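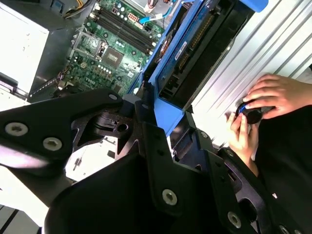
Memory and processor faults account for most of the desktop towers that reach the Tromstead bench, and both are checked before anything else is ordered. The side cover comes off and the tower stays open until the check is finished. On a Dell board with four black memory slots and the processor out, the slots and the bare socket with its retention bracket and lever can be inspected in one pass under the bench lamp. The answers on this page apply to full-size and mid-size towers. For small form factor units, see the separate page.

Support > Desktop Hardware > Tower Service FAQ

Last updated: Tuesday, October 27, 2020

Do I need to unplug anything before opening the case?
Yes. Shut down, remove the power cord, then hold the power button for 9 seconds. Wear a wrist strap clipped to bare metal on the chassis.

Can I leave the processor socket open overnight?
Only with the plastic cap fitted or the case closed. Dust on the contacts can be removed with clean air. Bent contacts generally mean a new board.

How do I take out a memory module?
Press the latches outward until the module lifts. Hold it by the short edges. If a latch is stiff, stop and check that a cable is not pressing against it.

Which slots should be filled first?
Follow the numbering printed on the board. Slot colors differ between models, and on some boards all slots are the same color, so color is not a reliable guide. Install matched modules in pairs.

The main power connector will not come out. What now?
Squeeze the clip fully and pull straight up on the connector body. Never pull on the wires. Rocking the connector from side to side can crack solder joints under the header.

Do data cables have to go back in the same ports?
Yes, for the boot drive. Label each cable at the board end before removal. Kakari tape labels hold up well in a warm case; paper labels fall off.

How do I recognize a bad capacitor?
Look for a domed top, brown residue at the base, or a can that leans away from its neighbors. Any one of these fails the board. We do not replace individual capacitors.

How much does a bench check cost?
The fee is $23 and is credited toward the repair. A replacement board with labor is $295. Processors are quoted separately.

Where do I send a tower?
Pack it upright and mark the box Bay 353. Put the request form inside the case cover, not on the outside of the box. Questions about shipping go to Ekene Mohammed; questions about quotes go to Myung-ja Nam.

Related items
Small Form Factor Service FAQ
Thermal Paste: Amounts and Cleanup
Estance Power Supply Tester: Reading the Codes
Request Form for Bench Repair
November Bench Hours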